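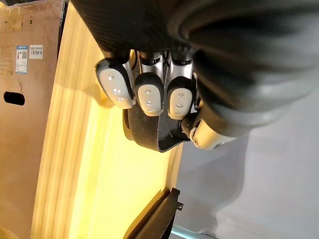 Written by the Equipment Planning Officer, Ivanyshyn Automation Supply
Page last revised 2019-12-07

Flilidano handling cell: planning and budgeting information

The Flilidano handling cell is supplied to organisations that wish to place robotic handling work beside existing storage and packing areas. This page is intended for those preparing a purchase request. It sets out what is included in the supply, what must be provided by the customer, and which costs are most often left out of a first budget.

What is supplied

Each cell consists of an arm with a jointed hand, a controller, a mounting frame and a licence for the Usus scheduling software. The hand is ordered separately from the arm and carries its own part number, so that a department may replace one without the other. Fingertip pads are treated as consumable items. A set is included with the cell and further sets may be added to the order at any time.

Trays, fixtures and racking are not included. Many customers already hold suitable shelving, and we ask that its make and dimensions be stated on the enquiry form. Where moulded trays are to be used, please send one of each type with the enquiry. Trays are returned after the assessment.

Items to be handled

The assessment covers the items themselves as well as the trays. Customers should list every item the cell will be expected to pick up or put down, with its weight and its greatest length. Straps, cloth and other soft goods should be entered on a separate sheet, as they are priced under a different heading - the set-up time for them is longer and is charged by the day. Polished metal parts should also be marked as such, so that lighting can be considered during the site visit.
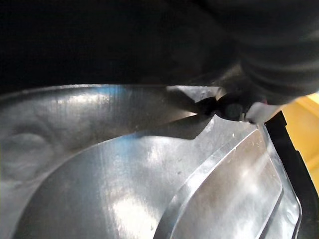
A list that is incomplete at this stage can be amended once without charge. Later changes are quoted individually and may move the delivery date.

Budget headings

We recommend that the purchase request be divided as follows.

Site visit and assessment: 1,164, payable in advance and deducted from the final invoice if an order is placed.
Installation: 2,000 for a single cell on a level floor. Second and further cells at the same address are quoted on request.
Fingertip pads: 69 for each replacement set.
Training: 3 days at the customer's premises, included in the price of the cell.

All sums are in pounds and exclude VAT. The price of the cell itself depends on the arm and hand selected and is given in the written quotation. Insurance, electrical work and any alteration to the building remain with the customer and should be entered under a separate heading.
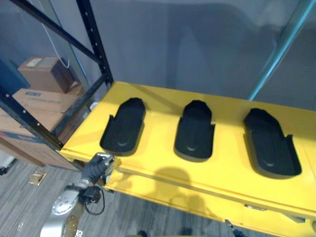
Space and access should be settled before the order is signed. A dimensioned drawing of the area is required, showing racking, beams, doors and walkways. The drawing need not be a professional one, but the measurements must be taken on site. Stored cartons and cables should be shown where they are expected to remain in place during normal work.

Delivery and support

Deliveries are made by Feteck on a booked day. Customers are asked to name a person who can sign for the goods and to confirm that a goods lift or ramp is available if the cell is to stand above or below ground level. Orders intended for the current financial year should reach us before the end of March.

Support is provided by telephone during office hours for the first year. An extended agreement may be bought at the time of order or at any point before that year ends - it cannot be added afterwards without a fresh inspection.

Enquiry forms and blank item lists are available from the equipment planning office on request.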